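Mockus 작업 셀 구축 및 유지관리 진행 보고

수신: Plotow 기술지원사업 담당자 귀하
발신: Bostby 자동화팀
작성일: 2025년 8월 4일

지난 보고에서 말씀드린 그리퍼 손끝 정렬 문제부터 시작하겠습니다. 해결됐습니다! 6월 내내 붙들고 있던 문제라 팀 분위기가 확 달라졌고, 그 뒤로는 미뤄 두었던 일들도 제법 속도가 붙었습니다. 이번 보고서에는 셀의 현재 상태, 시뮬레이션 셀 정비 내용, 점검 절차, 예산 관련 변경 요청을 차례로 적었습니다.

손끝 정렬

원인은 손끝 어댑터의 고정 나사 쪽에 있었습니다. 처음에는 제어기 쪽 영점이 흔들린다고 보고 보정값을 여러 차례 다시 잡았는데, 보정 직후에는 잘 맞다가 반나절쯤 돌리고 나면 다시 어긋나는 일이 되풀이됐습니다. 어댑터를 분리해 보니 나사 풀림 방지제를 바르지 않은 자리가 있었고, 닫힘 동작을 반복하는 동안 손끝이 조금씩 돌아가고 있었습니다. 나사를 모두 새것으로 바꾸고 토크렌치로 대각선 순서에 맞춰 조인 다음 500회 개폐 시험을 돌렸습니다. 시험 전후로 측정한 손끝 간격 차이가 허용 범위 안에 들어왔고, 같은 시험을 다음 날 아침 장비가 식은 상태에서 한 번 더 했을 때도 결과가 같았습니다.

Rukov에서 공급받은 어댑터 도면에는 체결 순서가 나와 있지 않아서 저희가 따로 정리한 문서를 만들었습니다. Rukov 기술지원 창구에도 보냈고, 다음 도면 개정 때 반영하겠다는 답을 받았습니다. 작은 일이지만 같은 부품을 쓰는 다른 현장에도 도움이 될 것 같아 반가웠습니다.

시뮬레이션 셀

이번 기간에 가장 공을 들인 부분입니다. 실제 셀에서 무언가를 바꾸기 전에 시뮬레이션에서 먼저 돌려 본다는 원칙은 사업계획서에도 적었지만, 솔직히 6월까지는 시뮬레이션 쪽이 실물을 따라가지 못했습니다. 손끝 형상은 예전 것이었고 작업면은 회색 평면 그대로였습니다. 그 상태에서 나온 경로를 실물에 올리면 접근 단계에서 꼭 한 번은 사람이 손을 봐야 했습니다.

지금은 다릅니다. 작업면에 나뭇결 질감을 입혔고, 검은 손끝 모델을 현재 어댑터에 맞춰 교체했으며, 시험용 흰색 원통 막대도 장면에 넣었습니다. 그림자도 켰습니다. 연산 부담 때문에 꺼 두었던 기능인데, 손끝이 작업면 가까이 내려갈 때 바닥 색조가 달라지는 것을 인식 모듈이 어떻게 받아들이는지 알고 싶었습니다. 켜고 나서 첫 시험에서 바로 문제가 하나 나왔습니다. 인식 모듈이 나뭇결 위의 어두운 띠를 막대의 가장자리로 잘못 잡는 경우가 있었던 것입니다. 실물에서 겪었다면 원인을 찾느라 며칠은 걸렸을 문제를 시뮬레이션 안에서 오후 한나절에 재현하고 고쳤으니, 이 정도면 그림자를 켠 값은 충분히 했다고 생각합니다.

수정은 두 갈래로 했습니다. 먼저 가장자리 후보를 고를 때 명암 차이만 보던 기준에 색상 조건을 더했습니다. 그다음 막대의 양쪽 가장자리가 함께 잡히지 않으면 접근을 멈추고 손목 자세를 조금 바꿔 다시 보도록 했습니다. 수정 후 막대의 기울기와 위치를 바꿔 가며 200회 접근 시험을 했고, 그중 9회에서 재시도가 발생했습니다. 재시도는 모두 막대가 화면 옆쪽으로 많이 치우친 배치에서 나왔습니다. 이 배치들은 따로 저장해 두고 인식 모듈을 바꿀 때마다 제일 먼저 돌리는 묶음으로 쓰고 있습니다.

아직 마음에 들지 않는 점도 있습니다. 나뭇결 질감이 실물보다 흐리고, 조명 위치를 하나로 고정해 두어서 그림자 모양이 단조롭습니다. 다음 기간에는 조명 방향과 세기를 시험마다 조금씩 바꾸는 기능을 넣으려고 합니다. 막대 표면도 지금은 무광 한 가지뿐이라 약간 광택이 있는 표면을 추가할 계획입니다.

실물 셀 설치 상태

기초 프레임의 수평은 다시 맞췄습니다. 바닥 보수 이후 한쪽 받침이 떠 있었는데, 받침 아래 심을 갈고 고정 너트를 다시 조인 뒤에는 로봇이 최고 속도로 방향을 바꿔도 프레임 떨림이 눈에 띄게 줄었습니다. 케이블은 손목 쪽 배선을 전부 새로 정리했습니다. 예전에는 손목이 크게 돌아가면 케이블이 관절 덮개에 쓸렸고, 피복이 닳은 부분도 발견되어 해당 케이블을 교체했습니다. 새 배선은 여유 길이를 손목 뒤쪽으로 돌려 두었습니다. 시뮬레이션에도 같은 손목 회전 제한을 넣어서, 케이블이 당겨질 만한 자세는 경로 생성 단계에서 걸러집니다.

비상정지 회로 점검도 마쳤습니다. 셀 문 스위치의 반응이 가끔 늦던 문제는 스위치 자체가 아니라 문틀이 틀어져 생긴 것이어서 경첩을 조정했습니다.

일상 점검 절차

점검표를 새로 짰습니다. 이전 점검표는 항목이 많은데도 정작 손끝 상태를 보는 칸이 없었습니다. 현재 쓰고 있는 순서는 이렇습니다.

작업 시작 전
전원을 넣기 전에 손끝과 어댑터 체결부를 눈과 손으로 확인합니다.
작업면에 남은 부스러기를 닦습니다. 압축 공기는 쓰지 않습니다.
저속으로 원점 복귀를 하고 소리를 듣습니다. 평소와 다르면 그대로 세우고 기록합니다.
기준 막대를 한 번 집었다 놓고, 간격 측정값을 적습니다.

작업 종료 후
그리퍼를 열린 상태로 두고 대기 자세로 보냅니다.
손목 케이블에 꺾인 곳이 없는지 봅니다.
그날 바꾼 설정값을 시뮬레이션 쪽에도 똑같이 반영하고 변경 기록을 남깁니다.

마지막 항목이 생각보다 큰 효과를 냈습니다. 예전에는 실물에서 급하게 바꾼 값이 며칠씩 시뮬레이션에 들어가지 않아 두 쪽 결과가 왜 다른지 찾느라 시간을 많이 썼습니다. 지금은 당일 반영이 습관이 됐고, 결과가 다를 때도 어디부터 봐야 할지가 분명합니다. 새로 합류한 팀원도 변경 기록만 읽고 셀을 혼자 켜고 끌 수 있게 되었는데, 저희로서는 무척 기쁜 일입니다!

예비 부품과 예산

손끝 부품은 소모 속도가 계획보다 느립니다. 당초 예산에 잡아 둔 교체분 가운데 일부가 남을 것으로 보이고, 대신 손목 케이블 예비품이 부족합니다. 손끝 교체 예산의 일부를 케이블 세트 2개 구입으로 돌리는 것을 승인해 주시기를 요청드립니다. 총액에는 변동이 없습니다. 견적서는 별도 양식으로 제출하겠습니다.

윤활제와 나사류는 현재 재고로 이번 사업 기간을 넘길 수 있습니다. 토크렌치는 교정을 다녀왔고 성적서는 장비 대장에 넣어 두었습니다.

늦어진 일

자동 손끝 교환대 설치는 계획보다 늦어지고 있습니다. 교환대 본체는 들어왔지만 고정판 구멍 위치가 저희 프레임과 맞지 않아 다시 가공을 맡겼습니다. 고정판을 기다리는 동안 교환 동작은 시뮬레이션에서 미리 짜고 있습니다. 손끝을 놓는 동작은 안정적으로 나오는데, 다시 끼울 때 진입 각도가 조금만 틀어져도 어댑터 모서리에 걸립니다. 진입 직전에 속도를 낮추고 힘 제한을 거는 방식으로 시험 중이며, 초반 결과는 꽤 기대할 만합니다.

다음 기간 계획

고정판이 도착하면 교환대를 설치하고 실물에서 교환 동작을 확인합니다. 그 전까지는 조명 변화 기능을 넣고, 재시도가 발생했던 배치에서 손목 자세를 바꾸는 폭을 더 다듬을 예정입니다. 막대가 옆으로 치우쳤을 때 지금은 정해진 방향으로만 다시 보는데, 가장자리가 덜 보이는 쪽으로 손목을 옮기게 하면 재시도 한 번으로 끝날 가능성이 높습니다. 이 부분은 팀 안에서도 의견이 갈려서 두 방식을 모두 돌려 보기로 했습니다.

Plotow에서 현장 방문을 오시면 실물 셀과 시뮬레이션 셀을 나란히 켜고 같은 접근 동작을 보여 드리고 싶습니다. 보고서 글로는 다 전하기 어려운 부분이 많고, 손끝이 막대 옆으로 천천히 내려가는 모습은 저희도 볼 때마다 즐겁습니다. 방문 일정은 고정판 납품일이 정해지는 대로 다시 연락드리겠습니다. 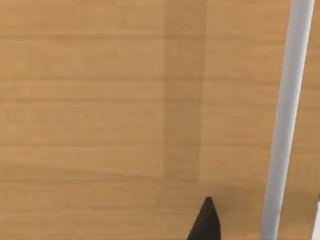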